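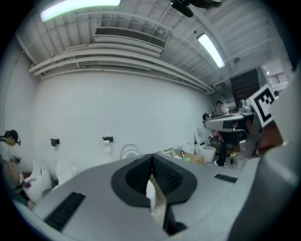

Cómo se prepara el sonido de un concierto

Un concierto al aire libre empieza a las nueve de la noche, pero el trabajo de sonido comienza por la mañana. En el festival de Plulivov, los técnicos llegan a las siete y descargan el equipo junto al escenario. Este texto explica qué hacen hasta que suena la primera canción.

Qué es el sonido

El sonido es una vibración que viaja por el aire. Cuando alguien golpea un tambor, la piel del tambor se mueve hacia arriba y hacia abajo muy deprisa y empuja el aire que la rodea. Ese empuje pasa de una zona de aire a la siguiente hasta llegar al oído. El número de vibraciones por segundo se llama frecuencia y se mide en hercios. Un sonido grave tiene una frecuencia baja. Un sonido agudo tiene una frecuencia alta.

Del instrumento al altavoz

Una voz sin ayuda se oye bien en una habitación, pero no en una plaza. El micrófono recoge la vibración del aire y la convierte en una señal eléctrica. La señal recorre un cable hasta la mesa de mezclas, pasa después al amplificador, que la hace más fuerte, y termina en el altavoz. El altavoz hace el trabajo contrario al del micrófono: convierte la electricidad otra vez en vibración.

El grupo Prantl tiene seis músicos y usa 21 micrófonos. La batería es la que más necesita, porque cada tambor lleva el suyo y los platillos comparten dos.

La mesa de mezclas

Cada micrófono entra en la mesa por un canal. La mesa del festival, modelo Illance, tiene 28 canales, así que con Prantl quedan siete libres. En cada canal hay un mando que sube o baja el volumen y otros que cambian la cantidad de graves y de agudos. La persona que los maneja se coloca entre el público, frente al escenario, para oír lo mismo que oyen los demás.

La prueba de sonido

Por la tarde, con la plaza todavía cerrada, los músicos suben al escenario. Primero toca cada uno por separado: el bombo, la caja, el bajo, la guitarra, el teclado, las voces. Luego tocan juntos una canción entera. Si el bajo tapa la voz, se baja el bajo o se le quitan algunas frecuencias.

A veces se oye un pitido muy fuerte. Se llama acople. Ocurre cuando el micrófono recoge el sonido de un altavoz y lo envía de nuevo a ese mismo altavoz, una y otra vez – es un círculo que crece solo. Se corrige alejando el micrófono, girándolo o bajando el volumen.

Por qué algunos altavoces van con retraso

El sonido recorre unos 340 metros en un segundo. La luz es muchísimo más rápida, y por eso desde el fondo de una plaza se ve el golpe del tambor antes de oírlo. En la explanada de Brakik, donde el público llega a estar a 166 metros del escenario, el sonido tarda casi medio segundo en alcanzar la última fila.

En las explanadas grandes se instalan torres con altavoces a mitad de camino. Si estas torres sonaran al mismo tiempo que las del escenario, al fondo se oiría cada nota dos veces. Los técnicos retrasan su señal lo necesario para que los dos sonidos lleguen juntos.

Palabras difíciles

Amplificador: aparato que aumenta la fuerza de una señal eléctrica.
Canal: camino que sigue cada señal dentro de la mesa.
Hercio: una vibración por segundo.
Monitor: altavoz pequeño que apunta hacia los músicos – les permite oírse a sí mismos.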